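September 7, 2022
Kaede Tanabe

Huguette Vasseur wrote:

> I am putting together a page on the Trovance side of the early years
> and keep running into trouble with the quarterbacks. The club booklet
> has Maxence Hervieu as the starter in both of the first seasons, but
> my uncle always said Dorian took over partway through the second. Were
> they both on the roster at the same time, and does anyone have passing
> figures for either? I also have a note that one of them went to Beris
> and came back. Any help welcome.

Huguette,

The booklet is wrong, or at least it skips a good deal. Both Hervieus were on the roster for the second season. Maxence opened as the starter and held the job until he hurt his shoulder at Nekix, and Dorian finished that game and started every one after it. The match programmes list Dorian as a defensive back up to then, so he may well be missing from the quarterback lists you have been using.

Maxence threw for 2,975 yards in his time with Trovance, with 13 touchdowns in his last full season. Those come from Sylvain Roussel's scorebooks. I would trust them over the league sheets, which leave out 2 games from the first year.
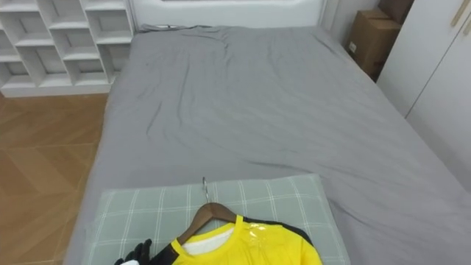

Which of them went to Beris? It was Dorian, who was traded there in August before the fourth season for a centre and came back to Trovance when Beris released him.

He dressed for 2 games with Beris and played only on kick coverage, so he has no passing line for them. The centre never reported. Trovance asked for something else in return and I have not found what the league decided. If your uncle kept any newspaper cuttings from that summer they would be worth a look.

On Dorian's passing figures I can only give you part of an answer. Sylvain was not keeping score in the second half of that season, and the man who filled in wrote down completions but no yardage. I have seen totals printed in a later yearbook. They give no source and don't agree with the game reports, so I have left them out of my own list.

One more correction while I am at it. The booklet has Fu as the opponent in the final match of the second season. It was Nekix again, at home, and Trovance lost on a late field goal. The Fu match was the week before.

I can scan the scorebook pages for the first season if you send me an address off the list. The second book is still with Sylvain.

Kaede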